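Play Kitchen Corner, progress report for July
To: Trillell small grants desk
From: Imtiaz Matubbar, Kettani Family Room

What a month! The pretend kitchen is up and running, and I'm so pleased with how your grant is being put to work. We have spent $200 so far, mostly on play food and storage, and the Postico order came in complete.

The lunch station is the part I most wanted to tell you about. I set it up as a little routine: the burger waits in its box, the cook opens the oven, lunch gets "warmed," and then it goes to the customer. Children from age 3 up pick it up fast, and the 5-year-olds have already started taking orders from their parents (one dad was told the kitchen was closed!).

Clear boxes were a good choice. Kids can find the food without tipping everything out, and clean-up at the end of the morning goes much faster – we used to lose half the lettuce under the shelves.

The toy burger in its clear container, and the same kind of lunch set out with the toaster oven: 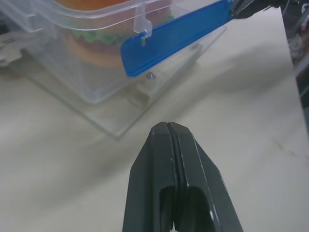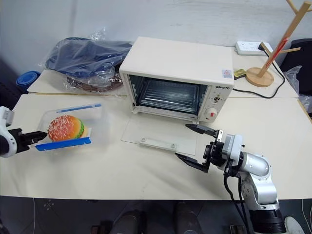
Still to do: the Ganau shelf needs its second bracket, and I'd like 2 more sets of play food so siblings can cook side by side. Picture labels for the boxes are drawn and waiting to be laminated. I'll send the receipts with the next report, along with the sign-in sheets for the morning sessions.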